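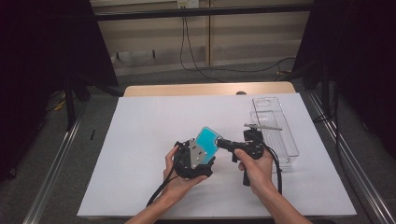 Lyon, le 7 mai 2024

De : Jannik Nolte
À : liste rangement-atelier
Objet : Re: bacs transparents et plateau blanc

Bonjour à tous,

Je réponds dans l'ordre au message de Bernier, que je recopie parce que le fil devient illisible.

> Je propose qu'on généralise les bacs transparents allongés sur toutes
> les tables. On voit tout de suite ce qu'il y a dedans, ça se glisse
> l'un contre l'autre et les petits objets plats (étuis de téléphone,
> cartes) arrêtent de traîner. Stellico en a 22 en stock, réf. 3427.
> Pour le plateau blanc, je le laisserais à demeure : c'est propre,
> c'est clair, et tout le monde s'y retrouve.
> Bernier

Voir ce qu'il y a dedans, d'accord, quand il y a quelque chose dedans. Le bac posé sur la droite de la planche blanche est vide, et l'objet turquoise, lui, est ailleurs. Si on en commande 22, je voudrais qu'on me dise ce qu'on y met. Avec les boîtes Cakell on avait eu le même enthousiasme, et elles ont fini sous l'évier.

Ensuite, la forme. Un bac long et étroit, pour des vis ou des stylos, je comprends. Pour des étuis de téléphone, j'ai un doute : à plat on en perd la moitié, debout ils tombent au premier tiroir qu'on ferme un peu fort. Quelqu'un a-t-il essayé pour de bon ? J'en prendrais 2 pour commencer, pas davantage.
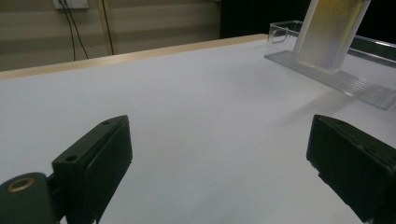 Quant au plateau, « tout le monde s'y retrouve » me paraît optimiste. Une grande surface blanche, ça appelle le bazar, et chez Pfeiffer on passait l'éponge matin et soir. Le bois clair marque moins. Je ne suis pas contre, je demande seulement qui nettoie.

Reste la question des câbles qui pendent au mur derrière la table. Bernier n'en parle pas, alors que pour moi c'est par là qu'il faudrait commencer. Une goulotte coûte moins cher que les bacs.

Qui a encore le catalogue Stellico ? Le mien s'arrête à la page des étagères.

Jannik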